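Buscamos participantes para un estudio sobre el sueño y la cena tardía

Skavar es un pequeño centro de investigación sobre hábitos cotidianos. Desde el mes de febrero preparamos un estudio nuevo, que lleva el nombre de Plonari, y buscamos personas adultas que quieran participar. El tema es sencillo de explicar: queremos saber cómo cambia el descanso de una persona cuando cena más temprano de lo que acostumbra.

En España muchas personas cenan después de las nueve y media de la noche, y bastantes se acuestan poco tiempo después. Existen trabajos de otros países sobre esta cuestión, pero se hicieron con horarios muy diferentes de los nuestros y por eso no los podemos aplicar directamente.

Quién puede participar

Puede inscribirse toda persona mayor de edad que viva en la ciudad o en los municipios vecinos y que cene normalmente después de las nueve. Es necesario entender bien el español escrito, pero no hace falta hablarlo como lengua materna. Quien escribe esta convocatoria tampoco la tiene como lengua materna, así que pueden escribirnos con toda confianza.

No podemos aceptar a personas que trabajan en turno de noche, que toman medicación para dormir o que siguen una dieta indicada por su médico. Tampoco a mujeres embarazadas. Si usted tiene diabetes u otra enfermedad para la cual la hora de comer es importante, le pedimos que no se inscriba en esta ocasión.

Dos personas que viven en la misma casa pueden participar juntas. En ese caso cada una debe rellenar su propio formulario e indicar el nombre de la otra.

En qué consiste

La participación dura tres semanas. Durante la primera, usted cena a su hora habitual. En las dos siguientes cena antes de las ocho de la tarde, en su casa o donde prefiera. No le decimos qué debe comer. Solamente le pedimos que no cambie mucho sus costumbres en cuanto a café, alcohol y ejercicio.

Cada mañana deberá completar un cuaderno de sueño, en papel o por internet. Son preguntas breves: a qué hora se acostó, si se despertó durante la noche, cómo se siente al levantarse. Por la noche anotará la hora de la cena y si fue ligera o abundante. Llevará además una pulsera que registra el movimiento, y que se puede mojar en la ducha pero no en la piscina.

Habrá 2 visitas a nuestra sede, una al inicio y otra al final. En la primera se firma el consentimiento y se entrega la pulsera. En la segunda se devuelve el material y se hace una entrevista corta, que se graba en audio si usted está de acuerdo. 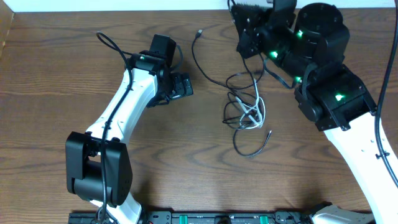 Compensación

Las personas que terminen el estudio recibirán 726 euros brutos por transferencia, en el plazo de un mes después de la segunda visita. Quien abandone antes recibirá la parte correspondiente a los días completados. Los billetes de autobús o de tren de cercanías se pagan aparte, contra entrega del recibo.

Datos personales

El cuaderno y los registros de la pulsera se guardan con un código, separados de su nombre y de su dirección. Usted puede pedir en cualquier momento que borremos sus datos, y no tiene que explicar el motivo. Las grabaciones se destruyen después de la transcripción.

Cómo inscribirse

Rellene el formulario de la página de Plonari o pídalo en papel en la recepción de Skavar, de nueve de la mañana a dos de la tarde. Indique por favor su edad, su hora habitual de cena y un teléfono de contacto. Llamamos siempre por la tarde. Si no contesta, dejamos un mensaje y lo intentamos otra vez.

El plazo queda abierto hasta completar los grupos. A las personas que no entren en esta ronda les preguntaremos si desean quedar en la lista de espera para la siguiente.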